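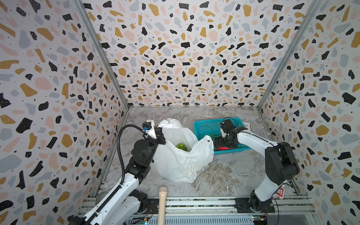

August 2020

Slept badly again, too hot, window open and the bins lorry at five. Up anyway. Tea, toast, last of the marmalade.

Allotment before work. Beans have gone mad – picked a whole bag and there's more hiding at the back, the long stringy ones I always miss. Courgettes now marrows. Left 3 on the wall by the gate with a note saying please take. Tomatoes still green, every single one, and I've been feeding them since I don't know when. Chiharu Kikuchi says pinch the tops out and stop fussing. Hers are red. Hers were sown in March, same as mine, so I don't see it.

Water butt nearly dry. Carried cans from the tap, 15 trips, back is killing me now. Must ring Celtden re the new butt, they said a fortnight and that was before my birthday.

Letter from Prudow about the rent on the plot. Going up. Will moan but will pay.

Work dull. Call dropped twice, gave up and did teh filing.

Evening – Mum on the phone for an hour, she's fine, knee's bad, wants the bean chutney recipe but the one with mustard seed and not the other. Can't find it. Looked in the blue folder, the drawer, inside the big cookbook. Found the photos from Gollemari instead and sat on the floor with them till it got dark.

Chutney tommorow then. Need vinegar, jars, onions. Rain forecast, hope so.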